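Centre de services Istent - Assistance aux sites
Demande : accès impossible au module de réservation des salles
Site concerné : résidence Lotirville
Demandeur : Loan Bùi, secrétariat de la résidence
Agent chargé du suivi : Hường Vũ, support applicatif
Priorité : normale
État : résolu, en attente de clôture

Description initiale

Depuis vendredi matin, les postes du secrétariat ne parviennent plus à enregistrer de réservation dans Ladefoged. La page de connexion s'affiche, le compte est accepté, mais la validation du formulaire renvoie le message « Enregistrement refusé - code 97 ». La consultation du planning reste possible. Les réservations du mois de novembre doivent être saisies avant l'envoi du calendrier aux résidents.

Loan Bùi, 9 h 12
Le problème a été constaté sur les deux postes de l'accueil et sur celui de la direction. Un redémarrage a été effectué sur chacun d'eux, sans effet. Nous n'avons procédé à aucune modification de notre côté.

Hường Vũ, 9 h 40
Bonjour. Votre demande est prise en charge. Je vous remercie de bien vouloir préciser :
- le navigateur utilisé et sa version ;
- le nom des salles pour lesquelles la saisie est refusée ;
- si le refus concerne également la modification d'une réservation existante.

Loan Bùi, 10 h 05
Le navigateur est celui qui a été installé par vos services, version 97 d'après la fenêtre d'information. Le refus porte sur la salle de lecture et sur le petit salon. La grande salle accepte les saisies. La modification d'une réservation existante est également refusée pour les deux salles citées.

Hường Vũ, 10 h 31
Le code 97 ne se rapporte pas à la version du navigateur. Il signale une fiche de salle incomplète. Les journaux font apparaître 13 rejets depuis l'ouverture du secrétariat, tous liés aux deux fiches que vous mentionnez. La mise à jour déployée par l'éditeur Cerkaston rend désormais obligatoires trois champs de la fiche : capacité, mobilier et photographie. La fiche de la grande salle était déjà renseignée.

Loan Bùi, 10 h 50
Nous n'avons pas été informés de cette évolution. Est-il possible de revenir au fonctionnement antérieur, au moins jusqu'à l'envoi du calendrier ?

Hường Vũ, 11 h 20
Le retour à la version précédente n'est pas envisageable, la base étant commune à l'ensemble des sites. Je vous propose de compléter les fiches à partir du menu Administration, rubrique Espaces. Le champ mobilier est limité à 200 caractères - au-delà, la fiche est enregistrée sans avertissement mais demeure incomplète. Votre absence d'information préalable a été signalée au responsable de la communication applicative.

Loan Bùi, 14 h 02
Fiche du petit salon complétée : capacité de 12 personnes, mobilier « meuble en bois, un tiroir, partie basse à deux portes avec une étagère ». 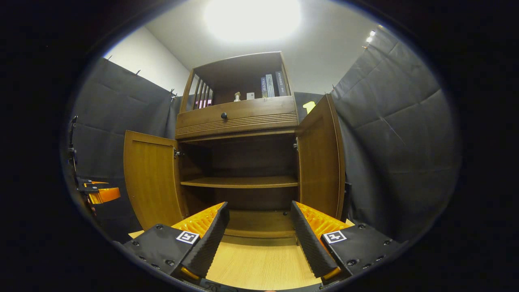 La saisie est de nouveau acceptée pour cette salle. La salle de lecture reste bloquée alors que ses trois champs sont remplis.

Hường Vũ, 14 h 25
Le texte du champ mobilier de la salle de lecture dépasse la limite indiquée. Merci de le raccourcir, d'enregistrer la fiche, puis de vous déconnecter avant de procéder à un nouvel essai.

Loan Bùi, 14 h 48
Texte raccourci. La réservation de l'atelier d'écriture a été enregistrée et apparaît au planning. La modification fonctionne également.

Hường Vũ, 15 h 10
Aucun nouveau rejet dans les journaux depuis votre dernière saisie. Une demande d'évolution a été transmise à Cerkaston afin qu'un message explicite remplace le code 97 et que le dépassement du champ mobilier soit signalé à l'écran. La demande passe à l'état résolu. Sans observation de votre part, elle sera close automatiquement.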